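Machines and Everyday Work
Unit 4 notes: Can they do the chores yet?
Chae-won Ok
18 Mar 2022

Share (22) Comments (4)

Read these before the tutorial and bring the worksheet from last time. The Sametti chapter is still required. The Drelel article is optional now, since we ran out of time for it in January.

1. What counts as doing a chore

Most claims about household robots are really claims about one step of a chore. "Loads a dishwasher" may mean that the arm put a clean plate into a rack it had seen before. The person who owns the kitchen means something bigger: find the dishes, scrape them, decide which ones don't belong in the machine, fit them in, and deal with the mug that tips over.

For this course we use three levels.

Step: one action, with the object already in place.
Task: several steps in a row, with a known start and a known end.
Chore: the whole job, in a room the machine did not set up, with no one standing by.

Plenty of machines can do steps. Some can do tasks. When you read a press release, write the level in the margin before you write anything else. Students who skip this usually end up arguing about two different things in the seminar.

2. Why small objects are still hard

A factory arm that welds car doors knows where the door is to within a hair. A sock on a bedroom floor has no fixed shape and no fixed place. Small shiny or see-through things are worse in another way. Many depth cameras work by bouncing light off a surface, and a clear or glossy surface sends the light somewhere else or lets it through. The machine may see a hole where the object is, or put its edge in the wrong spot.

Then there is the grip. People change how hard they squeeze many times during a single pick-up and don't notice doing it. A two-finger gripper has fewer ways to recover. If the object rolls, it has to let go and start over.
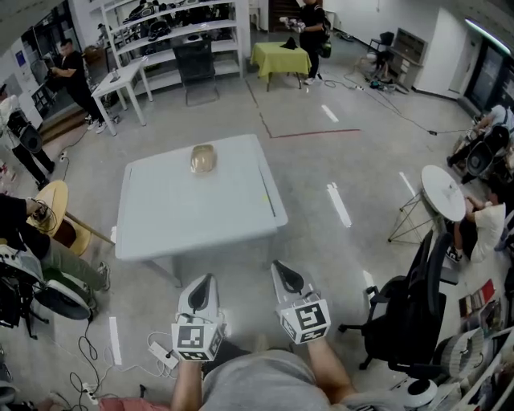
One answer to both problems is to collect many examples from people and train a model on them. The person can hold a gripper of the same general shape the robot will use, so the motions carry over more easily than motions made with bare fingers. Printed square markers are one common way to let a camera work out where each gripper is and which way it is turned. The cost is time. Someone has to do the same small job again and again, with the object moved a little each time.

Note the limits of this. If all the examples come from one table, the model learns that table. A change of height, lighting or background can be enough to spoil it.

3. Worked case: Irunau

Irunau is the laundry sorter we discussed in class, built by the Hellström workshop. Their report gives 3,198 recorded pick-ups in training. On garments of the kinds used in training it sorted well. On a bag of mixed laundry from a staff member's home it needed help with 49 items, mostly thin straps and things turned inside out.

Which level is this? I would call it a task. It does not empty the hamper, check pockets or notice that a red towel has gone in with the whites. The report says "laundry" throughout – watch for that.

4. Shop floor and home

Shops and warehouses get there sooner for dull reasons. Floors are flat, boxes have labels, and the owner can move the shelves to suit the machine. Few people will rebuild a kitchen for a robot. A home also has children, pets and stairs, and the same job may come up only twice a week, so the machine earns its price slowly.

For next time: pick one chore you do yourself. Write down every step, including the checking and the fixing. Mark the ones you think a machine could do today, and say what you base that on. One page is enough.

We use cookies to remember your settings. Accept | Manage choices
Sign up for the course newsletter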